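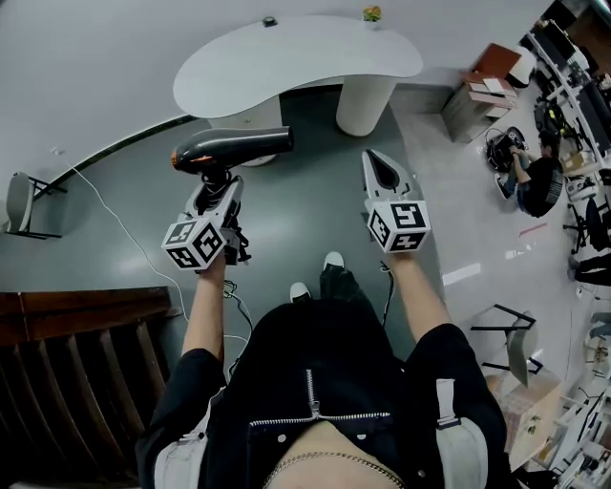
Stuart Bunting

August 9, 2018

Open day for the Verhoeven lot. Writing this up before I forget it, Stijn wants notes on anything that made visitors stop and ask.

Both hand grippers out, upstairs, in the space by the kidney table. Hair dryer was the object of choice for the first session. Good pick: handle fits the jaws, and everyone knows what one weighs. Left hand held it, right hand free. Must do something about the cord next time, it wants to twist the tool round in your grip. Tape a loop of slack at the wrist?

Questions, as they came:
- why markers on a cube and not one flat tag (Ziad answered, better than I would have)
- does it tire your arms. Yes. Said so.
- can a left-hander use the pair. No change needed, same tool both sides.
- price. Passed to Fabrice.

Two visitors had a go themselves. Both squeezed far too hard to begin with. Put "light squeeze" on the card by the table, in big letters. The card we had was all about Stimar and the funding, noone read it.

Fingertips next. Did the closing check in front of people, probably a mistake as it takes ages to explain, but they liked seeing the pads up close.
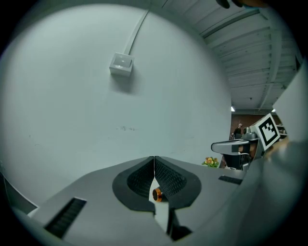
Pads together, closing check, second gripper off to the right.

Seam looks fine to me by eye. Stijn not so sure, wants it done again with a feeler gauge at Udton before we say anything in writing. Fair enough. ACTION: me, gauge. ACTION: Stijn, dig out the old readings from November so we have something to compare to.

Also the talk ran over, 19 minutes against a slot of ten. My fault, got dragged into an argument over rubber versus printed tips. Dirk very much on the side of rubber. Did not settle it.
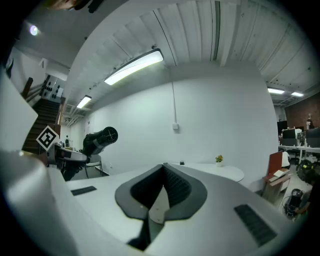
Stuart Bunting

Carried on after the tea break, notes a bit thinner from here as I had my hands full.

Tag on one gripper seen from the other: visitors got this straight away, no slides needed. Start with it next time and leave the fingertips for whoever stays behind. Keep the plant on the round table too, gives people something to aim at that isn't a tool.

Noise bad in the open end by the desks. Anyone standing at the back missed half of what Ziad said. Either bring them in closer or smaller groups, I'd go for smaller groups.

Stiris want the same demo at their place. Told them to write to Fabrice with dates. They will need a clear bit of floor and somewhere to run the cables that isnt the walkway.

Still to do: charge everything, new card, wipe the pads, send Dirk the list of names.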